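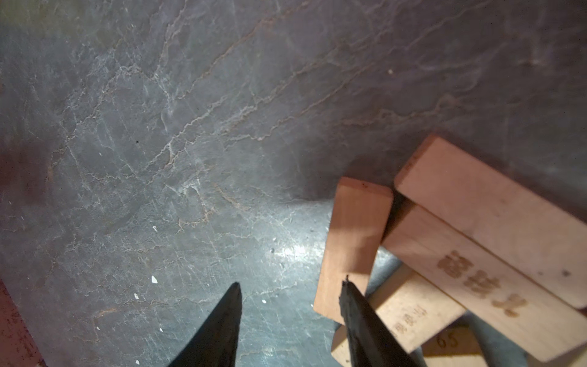
Gumum, Pritivside

4. Preparing the blocks and the stone surface

This section is for the Kukuvgate wooden block set, number 1588, used on the grey veined surface. If you use the set on carpet or on a wooden table, please read section 5 instead.

The complete set has 48 blocks. For a first game you do not need all of them. A small group is enough, and it is easier for new players to see what they do.

4.1 Before you begin

1. Wipe the surface with a dry soft cloth. If there is a sticky mark, make one corner of the cloth a little damp and wipe again with the dry part.

2. Pass your hand slowly over the surface. Grains of sand are difficult to see between the white veins, but you can feel them. Remove every grain that you find.

3. Look at the blocks one by one. The wood is not the same colour everywhere, and under a warm lamp one block can look almost orange while its neighbour stays pale. It is no fault of the block.

4. Feel the edges with your thumb. They should be rounded and smooth. A block with a splinter must be put away until you have sanded it with fine paper.

Note: Some blocks have characters cut into one long side. With use the characters become less dark. Please do not paint them again with ink, it comes off on the hands and then on the other blocks.

Caution: Do not drop the blocks on the surface to empty the bag. Take them out by hand.

4.2 Placing the first group

1. Put the container for the pencils in its place first, near the back. You can use any steady container with a handle. We keep a yellow one.

2. Lay three blocks as an open shape, like the letter U. Put one block across, and then one block at each end of it. The blocks may touch, but do not press them together.

3. Check that you can put two fingers into the opening without moving the sides. If you cannot, make the opening wider.

4. Keep the other blocks together at one side, so that the players can reach them but do not push them with the sleeve.

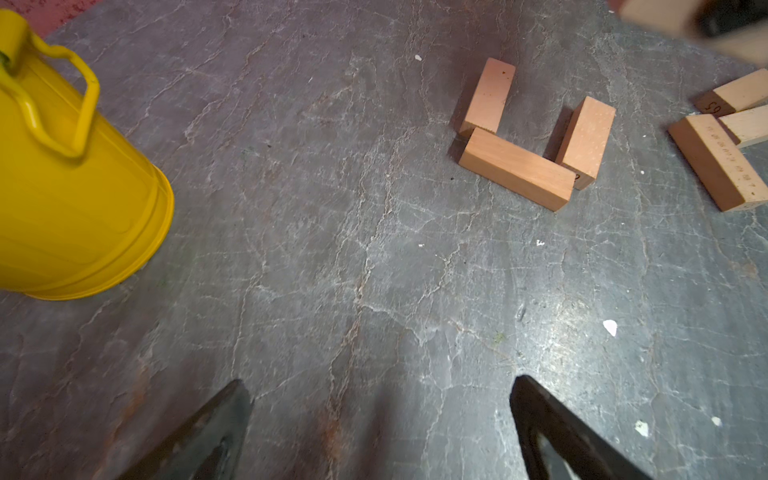

4.3 Standing a block on its end

To stand a block on its end is the most difficult part for beginners, and we advise to practise it before the first game.

1. Choose a block with flat ends. Turn it in your hand and look at both ends in good light.

2. Hold it near the top and bring it down straight. When you feel the surface, wait a moment before you open the fingers.

3. If the block rocks, turn it to the other end and try again. If it still rocks, use it only as a lying block.

4. Do not stand a block close to the edge.

Note: The polished places of the surface give some glare. If the glare disturbs you, move the lamp to the side. It is not necessary to turn the surface.

4.4 Putting the pencils and the score sheet

The pencils stay in the container, points up or points down as you like. For the score use the sheets from the Chisholm pad (order number 113). One sheet is for 2 players.

Write the score away from the blocks. Many blocks get pencil lines when people write between them, and the pale wood shows every line.

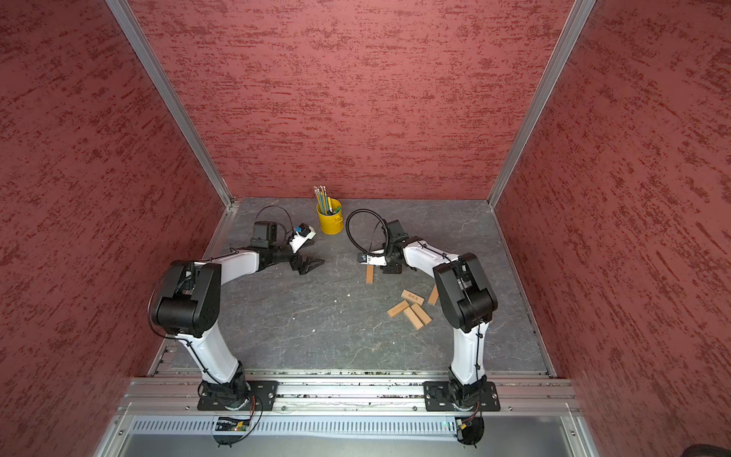
A soft white rubber will take most of these lines away. Rub along the grain with light pressure and then brush off the crumbs, also from the surface. Do not use the coloured rubber on the end of a pencil, it can leave a pink mark which is harder to remove than the line.

When a block falls during the game, leave it where it is until the turn is finished. Then the player who had the turn picks it up and looks at the corners. A small dent is allowed.

4.5 After the game

1. Collect the lying blocks first and the standing blocks last.

2. Count the blocks into the bag. If one is missing, look behind the container.

3. Wipe the surface again with the dry cloth.

Caution: Never wash the blocks under the tap. If they have become wet, lay them with space between them and let them dry for one night, not on a radiator.

For storage see section 6.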